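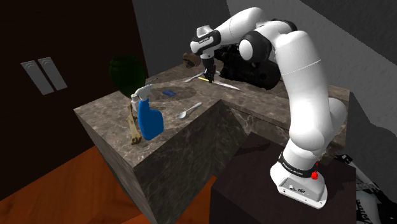

Fig. 4. Counter layout in the simulator, arm over the knife, distractor objects left in.

4.2 Running the distractor test

Measures how much grasping drops when the counter is cluttered. Method by Liliana Galli and Settimio Guerra, set-up notes by Etenesh Chala. Do 4.1 first or the Punard loader won't find the kitchen.

1. Open the kitchen layout in Punard. Arm on its pedestal, base fixed. Don't move the pedestal, the reach limits are worked out from it.

2. Set the target to the knife. Fingers pointing straight down at the start, over the handle end.

3. Load the clutter list. Spoons, spray bottle, the bone-shaped one and so on. Positions get shuffled per run, the target stays put.

4. Fix the seed at 2219. Write it in the log anyway.

5. Run the clean set first -- same target, clutter off. 604 runs.

6. Clutter back on, run again. Same number, same seed.

7. Export both logs to the Grirnov folder and run the compare script. It wants the clean log first and will not complain if you swap them.

Note: a run counts as a success only if the knife is lifted and held to the end of the timer. Touching a spoon on the way is fine, knocking one off the counter is a fail.

Note: some objects start slightly above the surface and drop when physics starts. Wait for the settle flag befor sending any arm command.

CAUTION: do not edit the friction values between the two sets. Gaetano lost 896 runs that way in January and they can't be recovered.

CAUTION: collision checks against the back wall are off by default. Turn them on in step 1 if you are using the long reach policy.

If the simulator stalls it's usually run 105, memory fills up. Restart from the last saved run, not from zero. Still stuck -- ask Gualtiero Pace at the Jorkport lab and send teh log with it.

Results table format is in 4.3.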